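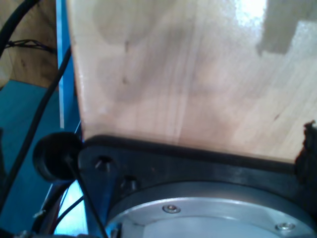

Recording Demonstrations at the Rack Station

Last updated July 21, 2023

These steps cover one recording session at the rack station, from power-up to upload. They assume you have already done the Skundora safety module and can move the arm by hand in free-drive mode. If you are setting up a new station from parts, use the Holteck mounting notes first and come back here.

Before you start

Check the wrist. Look at the screws on the flange and make sure none has backed out. Tighten with the short hex key only. Then follow each cable back from the wrist with your fingers and bend the joint slowly through its full range. If a cable pulls tight at any point, reroute it before recording. A snagged cable shows up in the force readings and the episodes have to be thrown out.

Start the recorder and open a new session. Use the station name, the task name, and your initials. Do not reuse yesterday's session, even for the same task.

Wipe the lenses with a dry cloth. Check each camera view in the preview window. Glare from glossy surfaces is fine as long as the fingers stay visible through the whole reach.

Recording an episode

1. Put the arm in the home pose and wait for the green status in the recorder.
2. Set the objects out for this episode. Move them a little each time. The Partington set from last September was nearly useless because everything started in the same place.
3. Press the left pedal to start.
4. Guide the gripper to the target at an even speed. Slow down for the last few inches.
5. Hold still for one second at the target, then finish the task and back away.
6. Press the left pedal again to stop.
7. Mark the episode good, bad, or unsure. Use unsure freely. Someone will review it. 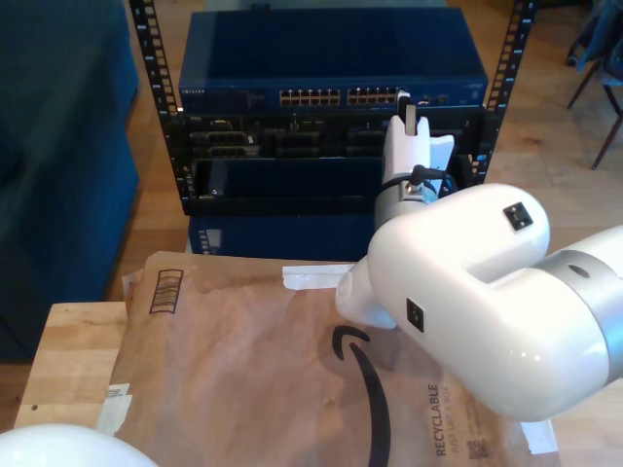
Gripper at the network switch, near the right port block, with a mailer in the foreground.

Keep your hands out of the camera views once the pedal is down. If you have to reach in, stop the episode and mark it bad. Do not trim it later.

Include misses. If the gripper arrives a little off the port, correct it and carry on. The model needs to see recoveries, and a session of perfect reaches gives it none. Aim for 4 recoveries in every batch of 33 episodes.

Change the surroundings between batches. Add a package, take one away, turn it over, shift the chair. Leave the rack itself where it is, or the calibration will be off.

Ending the session

Return the arm to home and close the session in the recorder. Wait for the file check to finish before you unplug the drive. Copy the session to the Bridholm share and compare the episode count with your log sheet. The full set stands at 1,018 episodes as of this update.

Common problems

Recorder stuck on yellow: a camera has dropped out. Unplug it, wait 6 seconds, and plug it back in.

Gripper drifts while holding: rerun the payload setting with the fingers open.

Pedal starts and stops at once: you pressed it twice. Mark the episode bad and go on.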